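The Table You Already Have

There's a moment in June, early, when the light comes in low over the kitchen table and you suddenly want to clear everything off it and start again. I get that feeling every year, and every year I give in to it! Off come the mail, the fruit, the reading glasses, the jar of pens. Then I stand there with my coffee and look at the grain.

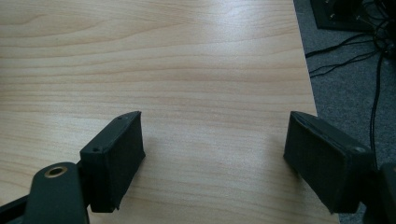 Noelia Campos
Contributing Writer, Home & Table

I've been in love with pale tabletops for as long as I've had one to wipe down. Mine came from Figueroa, a secondhand place where they stack the tables on end and let you walk between them, and I chose it entirely for its pattern. A good top has long wavy lines and then, out of nowhere, a knot of curves off in one corner, like rings in a pond. You can eat breakfast there for 22 years and still find a new bit to follow with your finger.

So my first piece of advice is to leave some of it showing. Trinidad Zabala, who styled tables at Stovwood before she went out on her own, taught me to set a place and then take one thing away. She's ruthless about it. I once watched her spend a whole Tuesday morning on a table for two, and the only things that survived were the plates, a bowl and a strip of striped cloth in the corner.

The bowl is where I'd spend the money, if you have any to spend. White, heavy, with a thick rounded rim you can get your thumb over. Put it to one side, please, and not in the middle. A bowl in the middle turns into a centerpiece and then everyone has to talk around it.

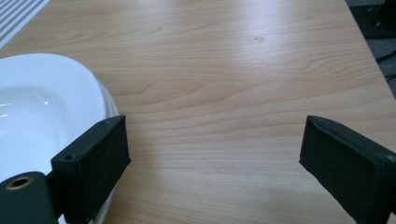 Stripes wake up a plain wood like nothing else I know, and gray and white is the pair I keep going back to. Turn the cloth so the stripes run on the diagonal. It looks a little careless and it hides crumbs beautifully (I have tested this with toast, many times).

Then there's texture, and I could go on about texture all day. Gray felt is soft and quiet and drinks up the clatter of a dropped spoon. A woven placemat does the opposite job, all tiny cells and thin white lines, lively even with nothing on it. Ilse Van Leeuwen sells both at Skesent, her little shop, and she told me customers always ask which one goes with the other. Her answer is to lay them side by side and leave a narrow strip of bare wood between them. I tried it the same night, and she's right. That sliver of grain makes the felt look warmer and the weave look crisper.

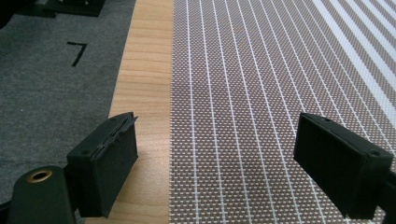
Don't worry about matching sizes, either. My felt mat is much bigger than my placemats and it lives at the end where we do homework and bills, so by dinner it has usually been pushed halfway under somebody's plate. Shake it outdoors, go over it with a lint roller, and keep it well away from beet salad. The woven kind gets a damp cloth and dries flat overnight on top of the fridge.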